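Search stories, places, people
Search

We use cookies to remember your settings. Accept or Manage

The Bedroom Sets of Brorkside

By Maximiliano Fuentealba
2/19/20

The furniture plant in Brorkside ran two shifts until the year it closed, and most of what it made went into bedrooms. Dressers, nightstands, headboards and a great many vanity tables left the loading dock on Bevier Street for stores across the state. Frauke Teuber worked in the finishing room and still has the wage book she was given when she started.

At its peak the plant had 400 people on the payroll. White was the hardest finish, Teuber told me. Dust showed, drips showed, and a drawer front that didn't match its neighbor went back to be sanded. Each piece got 3 coats. The women in finishing were paid by the piece, and a returned drawer came out of their week.

The vanity was the item people saved for. It was often bought for a daughter, moved with her to a first apartment, and then passed to somebody else. A white vanity table is still a useful thing to have in a room, and people stand at them to work as often as they sit.

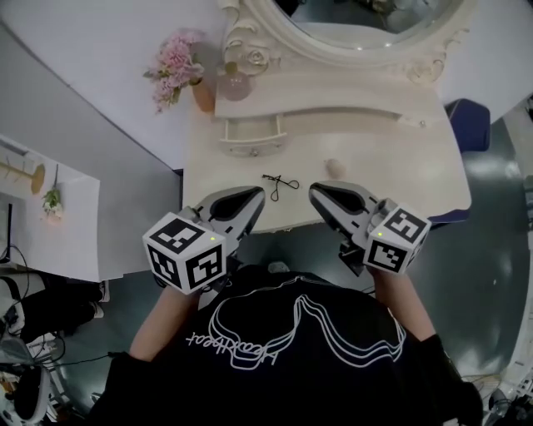 After the Plant

The owners moved production to Clelimville in September, and the building was sold the next spring. Some finishers followed the jobs. The drive was 40 miles each way, and by the second winter most had quit and found work closer to home.

Teuber went to the Yáñez repair shop, two blocks from the old gate. The shop takes in whatever comes through the door. She reglues joints, straightens mirror brackets and strips paint that other people put on badly. A full refinish on a dresser costs more than many customers expect, and she tells them the price before they unload the truck.

She has firm views on care. Wipe the top with a damp cloth and then a dry one. Keep nail polish remover off it. Put a tray or a piece of felt under anything that stays out every day, because small items do more harm to a painted top than heavy ones.
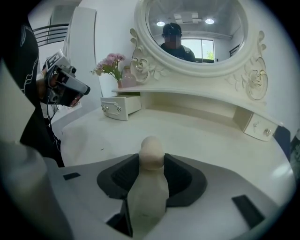

A pale upright piece with a rounded tip, set in a dark cradle.

The Bevier Street building now holds a tire warehouse and a church office. The paint booths are gone, but the exhaust stacks are still on the roof. Teuber drives past them on her way to the shop, which opens at eight.

Get our stories by email. Enter your address to sign up.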